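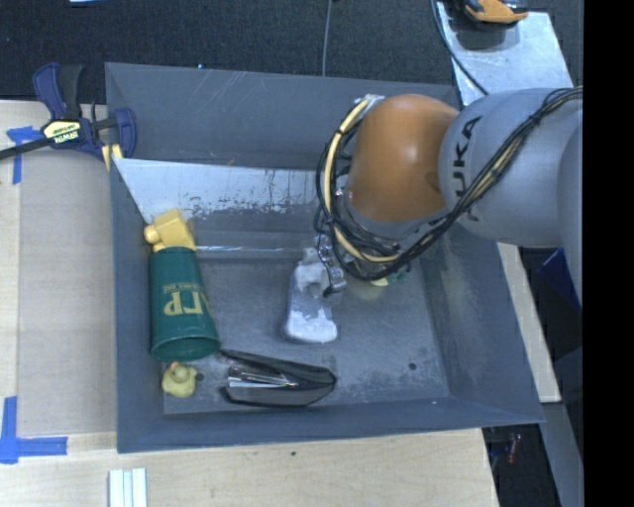 How to test a bin-picking kit before you pay for it

Updated March 2020

Every bin-picking kit on the market will pick up whatever the salesperson brought along. That tells you the kit can pick up what the salesperson brought along. If you are thinking of putting money into one, you need to run your own trial, with your own junk, and write down what happens. The steps below are the ones I used on the Distulico kit, which is sold as an add-on for an arm you already own. You get the gripper, the vision software and a licence that has to be renewed each year. They work just as well on anybody else's.

What you need

An arm that is already installed and safe to run. A deep bin, the more scuffed the better. Two bar clamps. A roll of painter's tape in a colour that stands out from your table. A notebook. The Distulico brochure says setup takes an afternoon. Set aside two days and you may finish early.

Step 1. Fix the bin

Clamp the bin to the table by its rim. The quick-release kind of clamp is fine, an Irwin or whatever is in the drawer. Then mark the table with tape so you can tell at a glance if anything has shifted. An L at a corner is enough. Vendors like to re-teach the bin position between runs and call it "a quick tweak". If your tape says the bin hasn't moved, ask what the tweak was for.

Step 2. Choose bad objects

The kit comes with a sample set of matte, brightly coloured blocks. Leave them in the box. Raid the kitchen and the stationery cupboard instead. You want:

Something see-through, such as a bottle. Depth cameras have trouble with clear plastic and a cloudy one on a grey floor is worse again.

Something hollow and tapered. A plastic cup on its side is good, as the gripper can take it by the rim or try to close on the whole body and send it rolling.

Something dark with a shiny part. A black stapler does both jobs.

Something small and soft-edged. A rubber duck costs next to nothing and has no flat sides to speak of.

Start with just a few, well spread out. If the kit can't manage that, there is no point filling the bin.

Step 3. Check the cables

Before the first run, jog the arm by hand control down into each corner of the bin and watch the hoses and wiring the whole way. The Distulico manual gives this one line. It deserves a page. A loop hanging near the wrist can snag on the bin wall or block the camera's view of whatever is under it, and the software will then report an empty bin with great confidence. Tie the bundle at short intervals, but leave enough slack for the wrist to turn through its full range.

Step 4. Run it slowly, then at the quoted speed

Do 24 attempts at reduced speed. Put every object back after each pick and change how it lies. Then do the same again at the speed printed in the brochure, because that is the speed you are being charged for. Keep your hands out of the bin while the arm is live - stop it properly each time you reset.

Step 5. Score it honestly

Write down three things for each attempt: did it choose an object, did it close on that object, and did the object arrive where it was meant to go. Kit makers tend to count the second one as a success. Only the third is any use to you. Note too when a person had to step in, even to nudge something out of a corner. Distulico's own logging screen has no column for that, so use the notebook.

Step 6. Ask about the second year

The starter price I was quoted was $2,000 with the first year's licence included. The renewal price was "to be confirmed", and it was still to be confirmed after I had asked 2 times in writing. Get that number before you sign. Ask as well whether the gripper keeps working if the licence lapses, and who sells the replacement finger pads.

Is it worth it?

My view is that the kit is decent hardware with optimistic software. If your parts are solid, dull and all alike, it may suit you. If your bin looks like the bottom of a kitchen drawer, I would want to see a full notebook of results first, and I wouldn't accept a video in its place. The Aletti kit is next on my list, and I'll put it through the same steps with the same tape marks.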